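Maden Owners Help > Imports and Registration > Lighting and Compliance

European-market Zerurano wagon in the US: which lighting and instrument parts have to change, and does the 25-year rule remove the requirement?

Posted by tailgate_232
July 13, 2024

I am looking at a Zerurano wagon that was sold new in Europe. It is past 25 years from its build month (March, per the door plate), so my understanding is that it can enter the US without being brought up to federal safety standards. The US never got the wagon body, only the sedan, and the sedan had a different nose.

The car has the following differences from a US sedan of the same year:

Headlights are E-marked, with the low beam cutoff kicking up to the right. No sealed beams.
Rear turn signals are amber. The US sedan used red.
One rear fog light, left side only. The right side has the same housing but no bulb holder.
No side marker lights at all, front or rear.
Speedometer in km/h only, odometer in km.
Front bumper is the short version without the energy absorbers.

My state does an inspection at first registration and then every year. The inspection manual talks about "required lighting as originally equipped" and then separately lists side markers as required for cars of this age. I can't tell which one wins. The seller says to leave it all alone. An importer I called quoted me $1,621 to fit side markers and swap the headlights and cluster face, and said it was not optional.

What has to be changed, and has anyone fitted the Runine side marker kit to the wagon? I would like to avoid cutting the rear quarters if I can.

3 replies

Posted by coldstart_diesel

You are mixing two sets of rules, and so is the importer.

Federal: a vehicle 25 years old or more, counted from the date of manufacture, can be imported without meeting the federal motor vehicle safety standards. That covers headlights, side markers, bumpers and the cluster. Emissions is a separate matter with a 21-year cutoff, and that exemption expects the engine to be in its original configuration. Check that the engine code on the block matches the plate before you ship. These wagons often had the 2.0 replaced with the later Vidal unit, and a swapped engine means more paperwork and possibly a refusal.

State: once the car is in, the state decides what it will register and pass. Some states follow the as-built wording and leave you alone. Others apply the equipment list by model year regardless of where the car was sold. The only answer worth having is from your own state, in writing. Email the inspection program office and not the counter at the local branch. Ask about side markers by name, and ask whether E-marked headlights are accepted on a vehicle admitted under the age exemption.

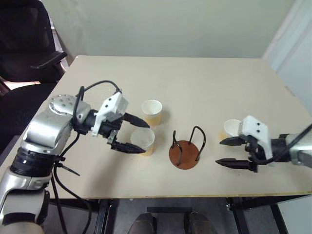 On the individual items, in the order you listed them:

The headlight pattern is already correct for driving on the right. If the state rejects the E mark, a DOT-marked 7-inch round fits the outer position on the early nose only. The late nose has a molded lens and there is no direct replacement.

Amber rear signals are legal in the US. Leave them.

A single left rear fog is normal for that market. Inspectors sometimes read it as a brake light with one side out. Leave it switched off during the inspection.

Side markers are the one item I would expect trouble with. See the reply from the state first.

Speedometer: a km/h dial is seldom an inspection failure. An overlay with mph figures is cheap and doesn't disturb the odometer. For the title, state clearly that the odometer reads in kilometers. If that is entered wrong it is tedious to correct.

The bumper can stay.

Posted by wagonback75

just register it as antique, no inspection. did mine that way, zero problems

Posted by rearfog_left

Antique plates depend on the state, and many of them limit how you use the car. Mine allows shows, club events and trips for repair, but not commuting. Read the terms before taking that route, and ask your insurer as well.

I fitted the Runine kit to a Zerurano wagon. Notes:

The kit is made for the sedan. The front lamps fit the wagon without changes. They go in the fender behind the wheel arch crease, and the template lines up.

The rear template does not fit. On the wagon the inner brace is further forward, and drilling where the template says puts the hole straight into it. I used surface-mount lamps on the ends of the rear bumper instead, which needed one small hole per side in plastic and none in the body. My inspector accepted them. Amber at the front, red at the rear.

Power comes from the parking light circuit. On European cars the left and right parking lights are fused separately so that one side can be left on when parked. Feed each side from its own fuse. If you join them, the single-side parking function turns on both sides and the bulb-out warning stays lit.

Parts came to $232 with the lamps, connectors and loom tape. The $1,621 quote is mostly labor and the headlight swap, and I would not pay for the headlights until the state has told you they are needed.

One more check on the front lamps: the kit has a ground wire that ends at a ring terminal. Don't put it under the fender bolt, which is painted. There is a factory ground point behind the battery tray.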